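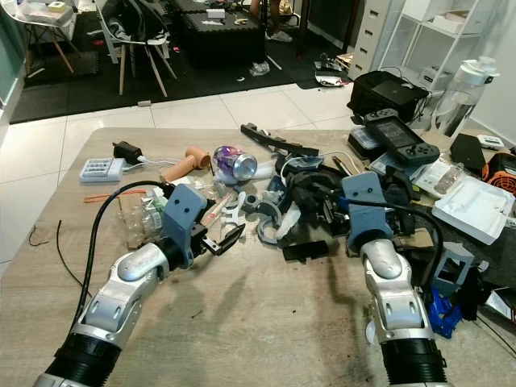 緑キャップの電池と白い充電器。明るい木目の天板にて

Urnari 乾電池・充電池の立てて並べるケース(52本用)

Stullanix ホーム > 収納・整理 > 小物ケース > Urnari 電池ケース

在庫あり
色:グレージュ/墨/くすみ緑(くすみ緑は次回入荷待ちです、すみません!)

店主のひとこと

電池って、どこにしまってますか。うちは長いこと台所の引き出しでした。輪ゴムと、何の鍵だかわからない鍵と、お弁当のしょうゆと一緒に、ごろごろ転がっていたんです。引き出しを開けるたびに手前に転がってきて、閉めると奥にゴンとぶつかる。で、いざリモコンが動かなくなったときに出てくるのは単四が一本だけ、しかも新品なのか使い終わりなのかわからない。とりあえず入れてみて、動かなくて、また引き出しに戻す(捨てればいいのに!)。これを何年もやっていました。

それで電池ケースを探し始めたんですが、これがなかなか気に入るものがなくて。大きい工具箱みたいなものは立派すぎるし、百円ショップの小さいケースは四本ずつだから、ケース自体が引き出しの中で散らかるんですよね。わたしが欲しかったのは、ふたを開けたら全部の電池の頭が見えて、上から一本つまめるもの。それだけなんです。

Urnariのケースは、展示会でTodexさんの棚の端っこに置いてあったのを見つけました。正直に言うと最初は裁縫道具入れだと思って手に取ったんです。ふたを開けたら丸い穴がずらっと並んでいて、あ、これだ、と。その場でサンプルをお願いして、自宅で一年近く使ってから仕入れを決めました。

どんなふうに入るか

全部で52本入ります。内訳は単三の穴と単四の穴が半分ずつ。単三も単四もほぼ同じくらい使うよ、というお家にはちょうどいい配分だと思います。うちは子どものおもちゃが単三ばかり食べるので、最初は単三の列だけすぐいっぱいになって、単四の列がすかすかでした。単四は単三の穴にも入りますが、ゆるいので少し傾きます。逆に単三を単四の穴に押し込むのは無理なので、やらないでくださいね(やった人がここにいます。抜くのに苦労しました)。

単一と単二は入りません。ときどきお問い合わせをいただくんですが、これはもう、入らないです。うちでは懐中電灯用の単一だけ、非常袋のほうに未開封のまま入れています。ボタン電池は、ふたの裏についている浅いポケットに、買ったときの包装のまま差しておけます。包装から出してばらばらに入れるのはやめてください。小さなお子さんのいるお家は特に、ボタン電池はこのケースではなく、手の届かない別の場所のほうが安心です。

高さは63mm。この数字がわたしにはとても大事でした。台所の引き出しって、浅いんですよ。一番上の段、お箸やスプーンが入るあの段です。見た目の良い収納ケースを買っても、高さがあと少しだけ足りなくて引き出しが閉まらない、という失敗を何度もしています。お買い上げの前に、引き出しの内側の高さを必ず測ってください。引き出しの底から、上の枠のいちばん出っ張っているところまでです。底から前板のてっぺんまでを測ると、実際に使える高さより大きく出てしまうことがあります。

重さは空の状態で256g。電池を全部入れるとさすがにずっしりきますので、高い棚の上に置くよりは引き出しか、腰くらいの高さの棚がおすすめです。

使い終わりと新品の見分け

このケースでわたしがいちばん気に入っているのがここです。穴に表裏はないので、電池はプラスを上にしても下にしても立ちます。うちでは「すぐ使える電池はプラスが上、使い終わりはプラスが下」と決めました。ふたを開けて、ぽっちのあるほうが見えていれば使える。平らなほうが見えていたら、充電するか、回収に持っていく。シールを貼ったり、マスキングテープに日付を書いたりもしてみたんですが、続きませんでした。ひっくり返すだけなら、うちの家族でもやってくれます(たまに忘れますけど)。

充電池をお使いの方は、組で管理するときれいにまわります。同じ機械に入れて使った電池は、同じ列に並べて戻す。次に使うときもその組で使う。古いものと新しいもの、種類の違うものを一緒に入れないように、と電池の説明書にもだいたい書いてありますよね。わかっていても、ごろごろ転がっているとどれとどれが一緒だったか覚えていられない。列で並べるようにしてから、そこはだいぶましになりました。

満充電になったら充電器から外してケースへ。充電器に挿しっぱなしで、それがそのまま収納になっているお家、多いんじゃないかな。うちもそうでした。充電器って、コードとアダプターまで含めると意外と場所をとるんですよね。使わないときは片づけてしまえると、机がずいぶん広く感じます。

中敷きについて

穴の開いている部分は、Boyerという名前のやわらかい樹脂の中敷きです。硬いプラスチックの仕切りだと、持ち歩いたときに電池がカチャカチャ鳴るんですが、これはほとんど鳴りません。少ししっとりした手ざわりで、指でつまむとくにっと曲がります。取り外して水洗いできます。洗ったあとは穴の中に水が残りやすいので、逆さにして一晩置いて、すっかり乾いてから電池を戻してください。急いでドライヤーの熱い風を当てたら少し波打ってしまったことがあるので、温風はだめです。

中敷きだけの追加もできます。一枚1,000円。単三だけの中敷き、単四だけの中敷きもあるので、うちみたいに偏っているお家は入れ替えるとすっきりします。ご注文のときに備考欄へ「単三用」「単四用」とだけ書いてもらえれば大丈夫です。なお、単三用だけにすると入る本数は少し減ります(穴が大きい分ですね)。

気になるところも書いておきます

留め具がかたいです。新しいうちは、爪の短いわたしだとちょっと力が要ります。しばらく使うとなじんできますが、握力に自信のない方は最初だけ誰かに開けてもらうか、スプーンの柄を引っかけるといいです。

ふたは透明ではありません。棚に置いたとき中が見えないのがいいという方と、見えないと不便という方と、これはもう好みですね。わたしは見えないほうが落ち着くので墨色を使っています。ただ、墨はほこりが目立ちます。台所に置くならグレージュのほうが気楽かもしれません。

あと、残量チェッカーはついていません。ついているケースもよそにはありますし、便利だと思います。うちには前から使っているものがあるので困っていませんが、一台にまとめたい方はご注意を。

しまう場所のこと

電池は暑いところが苦手です。コンロの横の引き出し、夏の車の中、日の当たる窓ぎわは避けてください。冷蔵庫に入れるといいと昔聞いた気がして、うちの母はずっと卵の横に入れていたんですが、出したときに結露するので、今はふつうの涼しい場所でいいと思います。

使い終わった乾電池をケースに入れっぱなしにするのも、あまり長くならないように。液漏れすると中敷きは洗えますが、隣の電池まで汚れてしまいます。もし漏れているのを見つけたら素手で触らず、手袋をして、紙でくるんで取り出してください。捨て方はお住まいの地域によって違うので、自治体の案内のとおりに。充電池は電器店などの回収箱が使えることが多いです。出すときは両端にテープを貼るのをお忘れなく。

わたしは一月と、夏休みの終わりのころにケースを全部あけて見直しています。一月なのは、年末に大掃除で時計の電池を替えて、使い終わりがどっと増えるからです。ついでに火災警報器とか、ふだん忘れている体温計とかも確かめて、足りない分を買い足します。前は安売りのたびに買って増やしていたんですが、並べて見えるようになったら、うちに単四がどれだけあるのかやっとわかって、しばらく買わずにすみました。

よくいただくご質問

持ち運べますか、というご質問。持ち手はありませんが、留め具がしっかりしているのでかばんに入れても開いたことはないです。キャンプにそのまま持っていく方もいらっしゃいます。ただ防水ではないので、雨の日は袋に入れてくださいね。

電池はついてきますか。ついてきません。写真の充電器や電池も付属しません。届くのはケース本体と中敷き、それに小さな説明の紙です。

電池以外を入れてもいいですか。もちろんです!口紅を立てている方、絵の具のチューブを立てている方からお便りをいただきました。わたしも一つ、短くなった色鉛筆用に使っています(背の高いものはふたが閉まりません)。

ギフト包装はできますか。できます。引っ越し祝いに選ばれる方が多いです。電池ケースをもらって喜ぶかな、と心配される方もいるんですが、自分ではなかなか買わないものなので、けっこう喜ばれるみたいですよ。

商品の仕様

品名:Urnari 電池ケース
製造:Todex
収納本数:52本(単三・単四)
高さ:63mm
重さ:256g(電池を含まず)
中敷き:Boyer(取り外し可、水洗い可、温風不可)
付属品:説明書
別売り:交換用中敷き 一枚1,000円

お届けについて

ご注文は午後一時までに確認できたものを、その日のうちに発送しています。お休みの日をはさむときは少しお待たせします。箱はなるべく小さいものを使っているので、ケースと中敷きを一緒にご注文の場合、中敷きが二つ折りで入っていることがあります。折りぐせは、平らに置いておけば翌日には戻ります。

開けてみて引き出しに入らなかった、という場合は、電池を入れる前ならお取り替えやご返品を承ります。測り方に迷ったら、お買い上げの前に引き出しの写真を送ってください。一緒に考えます。

くすみ緑の入荷をお待ちの方は、商品名の横の「入荷のお知らせ」からメールアドレスをご登録ください。届きしだいご連絡します。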